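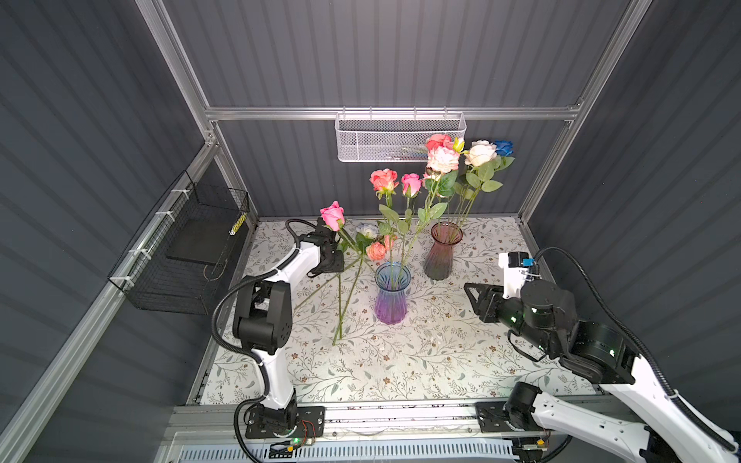 Two vases, one pile of fake roses, still undecided.

Sorting fake roses between two vases – help!

gles_lougher wrote:
Hello all, I've got two ribbed glass vases with flared tops, one blue going down to purple and the other a sort of rosy red that turns smoky at the bottom, and I'm trying to make them look like a pair without it looking like a dentist's waiting room. The flowers are all artificial (roses mostly, in coral, pink, cream, yellow and one blue that I can't decide about). They came from the Plurnska range and the stems are LONG. Do I split the colours by vase, or mix the lot? They're going on the patterned cloth whatever you say, I love that cloth.

tfraser504 wrote:
Split them. Warm colours in the red one, whites and the blue in the blue one. Mixing looks like a raffle prize.

Eluned P wrote:
Oh no, I'd mix! If you put only pale ones in the blue vase it'll look like it belongs to a different house. Repeat one colour in both, pink is the easy choice, and let everything else fall where it likes. And do cut those stems down, mine are always far too tall until I've been at them with the pliers.

tfraser504 wrote:
Don't cut anything yet! You can bend wired ones up at the bottom and nobody will see.

gles_lougher wrote:
Tanner, the glass is see-through, you'd see a great knot of bent wire in the purple bit.

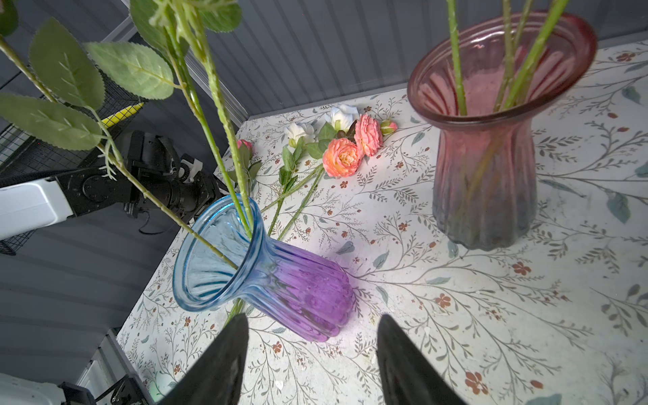 Stems: cut or bend?

carys_d wrote:
I'm with Eluned on this one. Clear or tinted glass shows everything, so cut them, but take off a little at a time and all at different lengths. Pull the bottom leaves off as well if they'll come, otherwise they bunch up at the neck and you can't get the last stem in. I did 100 stems for my niece's wedding in June and the leaves were the worst of it – I was finding them in my shoes.

P Yorath wrote:
What are you weighting them with? Light glass and a tall bunch leaning one way is asking for trouble. Do the vase first and the flowers second, that's how my mother did it. Have a look inside while they're empty too, old glass gets a brown crust you only spot once the thing is on its side and the light's going through it.
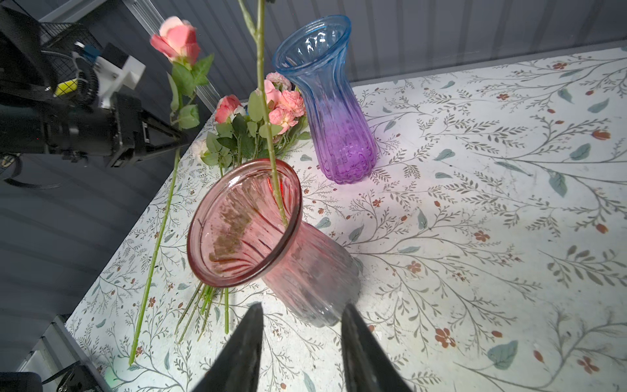
I soak mine overnight with a denture tablet and then go round with a bottle brush, and for the ribs an old toothbrush does nicely. Glass pebbles in the bottom after that, the clear sort. Stoltirstead market had bags of them last time I went.

Eluned P wrote:
Pebbles in a coloured vase, Prys? I think they look like fish tank gravel, sorry. A bit of clear floral putty on the stems does the same job.

P Yorath wrote:
Putty never stays put. We'll have to differ.

gles_lougher wrote:
Right, I've gone with mixing. Pink in both, white roses leaning out of the blue one, and I've left the stems long for now because I rather like the height. Tanner will be unbearable.
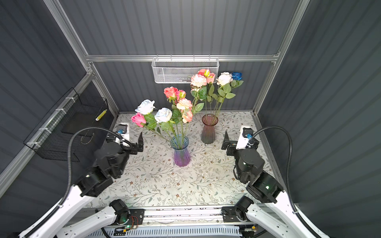 Where next?

tfraser504 wrote:
I will, thank you. Still say the white ones look best against the blue and that was my idea to begin with.

carys_d wrote:
Lovely! I'd bring the red one forward a touch so they overlap less. What have you done about the blue rose?

gles_lougher wrote:
Still dithering. It might go upstairs.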